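Zadholm floral sheet set, queen size
Reviewed 2022-10-02

I bought this set in April, so it's had a fair few months of use, and I wanted to wait before saying anything. My friend Lăcrămioara Nistor swears by Pallden sheets, but those were way over my budget and I'm a sucker for flowers (my mother's fault, every bed in our house had them).

First thing – the fabric is soft straight out of the package. I've washed mine 13 times now and the print hasn't gone dull. The elastic on the fitted one is a little stingy, and on a thick mattress you'll be tugging at that last corner. The flat one I like best. It does the bed, and on laundry days it does for folding too, which is a big deal for me. Most of my wardrobe is black, and on my old navy set from Jandorari I could never tell where a sleeve ended and the bedding started! 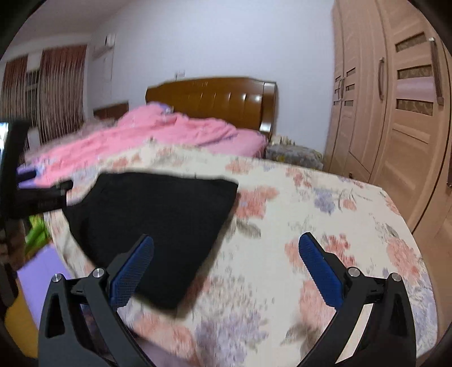
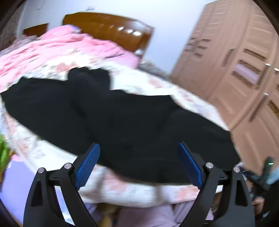 Lint is the other thing I'd watch. The first two washes shed a bit, and dark clothes will pick it up, so run the set through by itself at the start. I didn't, and spent an evening with a lint roller.

Wrinkles, yes, plenty if you leave it sitting in the dryer. I pull it out warm and shake it hard, and I can live with what's left. The pillowcases are a touch short for my long pillows. I'd still buy the set again, probably in the same print.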